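Can a home robot arm clear and set a dining table yet, or is it still a demo?

Posted in Home Automation > Robots and Appliances
Asked by Sushil Pant, Jun 20, 2025

I am trying to work out whether table clearing is a solved problem at the consumer level. Floor vacuuming obviously is. Laundry obviously isn't. Dishes on a table seem to sit somewhere between the two and I can't find a straight answer.

The job as I would specify it: after a meal, pick up bowls and plates from a normal dining table with a printed cloth on it, stack what can be stacked, and carry the stack to a tray at the end of the table. No rinsing, no loading a dishwasher. Mixed materials, so metal, glass and glazed stuff together. I don't care if it is slow. I do care if it breaks things, and I don't want to buy special plates. 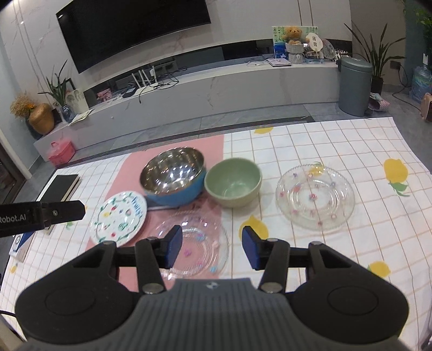

My budget would cover a small table-mounted arm with a parallel gripper, the Lilitz class of machine if you know those. The vendor page for the Lilitz says "tableware capable" and gives no conditions. I asked them in March what plates they had tried it with and got a brochure back.

Specific points I would like answered:
Does a two-finger gripper have any business picking up a flat plate?
Is clear glass still a problem for depth cameras?
Does the pattern on the tablecloth matter, or is that old information?

I have some programming background and can follow a technical answer.

Pierina Guerra
Moderator, Robots and Appliances

Short version: bowls yes, plates sometimes, glass plates on a patterned cloth no, at least not without supervision.

Grasping first. A bowl gives a parallel gripper an easy target. The rim stands clear of the table, one finger goes inside, one goes outside, and the closing force is across the wall. Lateral error of several millimeters is tolerated. A plate lying flat has a rim with very little clearance under it. The lower finger has to get into that gap, and if the approach height is wrong by a little the finger either hits the cloth and bunches it or pushes the plate away. Most working systems use one of two tricks: slide the plate to the table edge and pinch the overhang, or press down on one side of the rim to tip the other side up. Both work on a bare table. On cloth the first one drags the cloth along with the plate.

Soft pads help with slip and do nothing for clearance. Thin fingertips help with clearance but flex under a heavy plate.

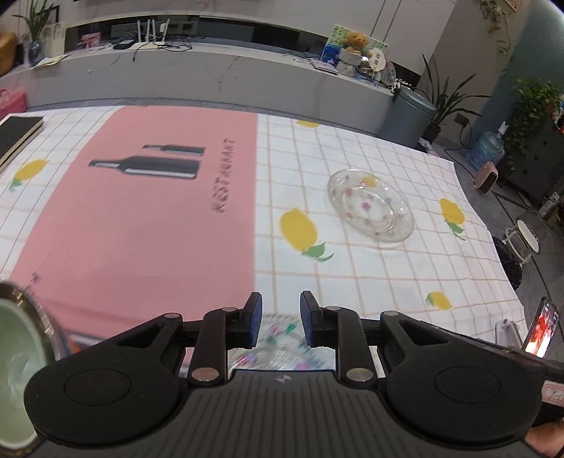
Perception is the harder half. Stereo and structured light cameras both depend on light coming back from the surface you care about. With clear glass, much of it comes back from whatever is underneath, so the depth map shows the cloth and a few fragments of rim. Color segmentation has its own version of the fault. A clear plate with a scalloped rim, set down on a lemon print so that one of the lemons shows through the glass, gives the detector a lemon where the plate edge should be, and small painted flowers on the plate only add more texture to confuse with the cloth. Recent learned models do a lot better than the classical methods because they pick up on highlights along the rim, but highlights move when the camera moves, and a wrist camera moves all the time.

So to your third point, yes, the pattern matters. A plain, matte, dark cloth is the cheapest upgrade available to you. I would also fix it at the corners.

I run an Eser arm at home with my own code on top. I logged 270 pick attempts over the spring. Bowls were reliable enough that I stopped watching. Opaque plates needed a retry often enough to be annoying. I took glass out of the test after it cracked 2 plates, both by coming down on the rim. The depth estimate had put the rim lower than it was. Neither arm nor gripper had a force limit set low enough to stop in time, and that was my error.

If you buy the Lilitz, find out whether the contact force threshold can be changed by the user. If it can't, keep glass away from it.

Aldo Carbone

We looked at something similar for a cafe, Prornis arm on a rail. Took nearly 8 minutes to clear a table that a person clears in one. Also it doesn't know a plate with food on it from an empty one unless you train it for that. We sent it back. Get a cart.

Annunziata Vitale

Agree with Pierina on the glass, with one addition. Suction is worth considering for the plates. A small cup on a smooth, flat center lifts straight up with no need to get under the rim. It fails on anything textured: plates with concentric ridges or a raised inner ring leak air past the lip, and the cup lets go partway through the lift. Check your own plates by running a fingertip over the middle. If you can feel ridges, assume suction won't seal.

Stacking order is the other thing. The planner has to know that a bowl goes on a plate and a wide plate does not go on a bowl. The Greco software handles this with a size table you fill in once by hand. I have 5 item types in mine and it took an evening. New items get skipped and stay on the table until someone adds them.

Slow and supervised, with opaque dishes, it can be done today. I wouldn't leave the room.

Sushil Pant

Thanks. Writing to Lilitz again about the force threshold. Will try a plain cloth and leave the glass for hand clearing.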